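企业内部交流论坛 / 生产运营板块 / 自动化与岗位调整
主题:关于拣配岗位改为夹爪示教作业后的工时、定级与考核问题(征求意见)
状态:已置顶 回复可见

楼主 仓配管理_沈
发表于 1楼

各位同事:

根据公司本年度自动化推进安排,Vatstead 分拨中心小件食品拣配线自 January 起分阶段引入 Karras 机械臂工位。目前线上共有拣配岗位 22 个,其中 4 个已转为“示教作业岗”,其余岗位维持原有作业方式。示教作业岗的主要内容,是由员工双手各持一把手持夹爪,按照拣配的实际动作完成取放,所形成的动作记录供机械臂训练使用。

现就试行阶段收集到的问题作如下说明,请相关班组在本帖内提出意见,以便修订《示教作业岗管理办法(试行)》。

一、关于岗位性质。示教作业岗现暂按拣配岗管理,工资基数不变,计件部分改为按班次折算。有班组反映,折算标准偏低,且与原计件收入存在差距。

二、关于作业对象。试行阶段以袋装零食、调味料等软包装为主。此类商品形状不固定,表面多有褶皱,机械臂现阶段掉件较多,因此示教需求集中于此。
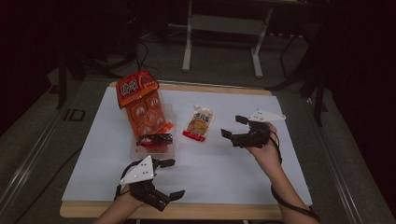 三、关于作业强度。示教岗不需要推车走动,但需长时间保持前臂悬空,且夹爪及其线缆有一定重量。原办法规定每班有效示教动作为 775 次,该数值系参照原拣配岗的件数确定,未考虑姿势因素,拟重新核定。

四、关于技能定级。现行技能等级评定表中没有与示教对应的项目。拟增设“操作示范”一项,评定方式待定。

五、关于后续安排。机械臂工位全部投用后,现有拣配岗位如何分流,目前尚无定案。请各位就事论事,勿转发未经确认的消息。

意见征集至本周 Thursday 下班前。

2楼 夜班二组_老秦

沈主管,第三条我组意见最大。775 次这个数,白班夜班是一个标准。夜班来料本身就杂,一箱里面什么规格都有,袋子大小不一,夹之前还要先摆正。按同一标准考核不合理。建议夜班单独核定,或者把整理摆放的时间计入工时。

另外,无效动作由谁认定,办法里没有写。现在是系统直接剔除,员工下班前看到的只是一个总数,不清楚哪一次被剔除、原因是什么。上个班次我组一名同事被剔除的有 423 次,超过当班定额的一半,本人要求查看明细,答复是暂不开放。

3楼 设备工艺_Jestlow项目

回复2楼:关于剔除问题,说明如下。系统剔除的依据主要有三项:夹取过程中商品滑脱后重新夹取;动作中途停顿过长;手部遮挡导致记录不完整。其中第一项是否应当剔除,项目组内部意见也不统一。滑脱后重新夹取,对训练机械臂有参考价值,但对统计件数没有意义。目前两者共用一套口径,造成了员工考核上的问题,项目组对此负有责任。

明细开放一事,技术上没有障碍,需由仓配部门书面提出。

4楼 仓配管理_沈

回复3楼:书面申请今日提交。在明细开放之前,各班组暂停以剔除数作为扣减依据,已经扣减的由班组长汇总后报我处复核。

5楼 白班一组_Hugo Bodin

我在示教岗,就第二条和第四条补充一些实际情况。

软包装的难点在于下夹的位置。用手拿的时候,手指会自行调整,拿哪里都可以。换成夹爪以后,夹在鼓起的部位容易打滑,夹得过深又可能压到里面的内容物,影响包装完好。比较稳妥的做法是夹住靠边的位置,先轻合,确认没有移位再抬起。火锅底料一类有一定厚度的铝箔包装,表面光滑,边缘处尤其需要注意角度。 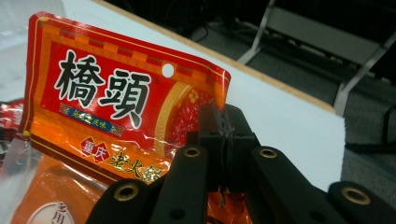 6楼 质检_阿宁

同意5楼关于下夹位置的意见,并从质检角度提一点。近期退回件中,外包装边缘有压痕的比例上升,客户对此较为敏感,礼盒类订单尤其如此。压痕来自示教工位还是机械臂工位,现有记录分不出来。建议示教用过的商品单独存放,不再回到正常库存;确需回库的,应加一道外观检验。这道检验由谁承担,也请在办法中写明,不宜默认由质检岗兼做。

7楼 白班一组_Hugo Bodin

接着说第四条。上述手法没有书面材料,都是组内同事互相交流得来。新转岗的同事第一周普遍达不到定额,主要原因就在这里。如果增设“操作示范”一项,建议把能否带教新人、能否说清手法也纳入评定,并给予相应津贴。公司现在需要的正是这些手法,只按次数计酬,不能反映其价值。

8楼 匿名员工

有一个问题希望管理部门正面答复。我们把手法教给机械臂,机械臂学会以后,我们的岗位怎么办?第五条只写“尚无定案”,这样的表述已经不是第一次出现。Lodo 分拨中心前期也是同样的说法,后来拣配岗减少,部分同事被调至夜间装卸,收入和作息都有变化。请不要等设备到位之后再谈安置。

9楼 设备工艺_Jestlow项目

回复8楼:对上述顾虑表示理解,但有一点需要澄清。Lodo 的情况与本中心不同,该处以整箱商品为主,规格统一,自动化替代程度较高。本中心小件软包装种类多、更新快,新品上线后须重新示教,示教岗在较长时间内都会存在。以 Lodo 推断本中心,依据不足。

10楼 夜班二组_老秦

9楼的说法我不能认同。“较长时间”是多长?示教岗现在只有 4 个,线上一共 22 人。即便示教岗一直保留,其余同事的去向仍然没有着落。设备部门只能说明技术上的判断,不能代替公司作出岗位承诺。

11楼 人力资源_员工关系

就8楼、10楼所提问题统一答复。

第一,现阶段没有针对 Vatstead 拣配线的减员计划。第二,涉及岗位调整的,应提前与本人书面沟通,并提供至少一个收入不低于原岗位的选项,此条将写入办法正文。第三,转岗培训名额拟优先面向拣配线员工,方向包括设备点检、示教及异常处理。培训期间最多可保留三个月原岗位工资。

8楼提到的 Lodo 人员调动情况,请相关同事向员工关系窗口提交说明,我处将另行核实,不在本帖讨论。

12楼 匿名员工

“收入不低于原岗位”是按基本工资计算,还是含计件?两者差别很大,请写明。

13楼 人力资源_员工关系

回复12楼:初稿为基本工资口径。此问题已记录,将与仓配部门协商后在修订稿中明确。

14楼 白班三组_小骆

我组尚未转示教岗,意见与前面几位略有不同。原来的拣配岗每天走动量大,腰和膝盖都有负担,组里有年龄较大的同事愿意转到固定工位。现在的问题是名额由班组长指定,没有报名渠道。建议公开报名,并允许试岗,不适应的可以退回原岗位,不影响考核。

15楼 夜班二组_老秦

支持14楼公开报名的建议。但固定工位不等于轻松,前臂悬空一个班下来,肩部负担不小。建议同步配备可调高度的台面和肘部支撑,并安排轮换,单人连续示教不宜过长。

16楼 仓配管理_沈

截至目前,已将下列事项列入修订稿:

1. 暂停执行每班 775 次定额,夜班与白班分别核定。
2. 剔除明细向本人开放,滑脱后重新夹取的动作单独统计,不计入扣减。
3. 示教用商品单独存放,回库检验的责任岗位另行确定。
4. 示教岗实行公开报名,可试岗、可退回。
5. “操作示范”定级项目包含带教内容,津贴标准由人力资源部门提出。

肘部支撑已请设备工艺部门询价。计件收入是否纳入转岗保障口径,本帖暂不作结论。

17楼 匿名员工

第五条之外,安置部分仍未列入。请补上。

18楼 仓配管理_沈

回复17楼:已补为第6项,“岗位调整的书面沟通与收入保障”,具体文字以人力资源部门提供的为准。修订稿形成后在本板块另行发帖公示,本帖保留,供各班组查阅。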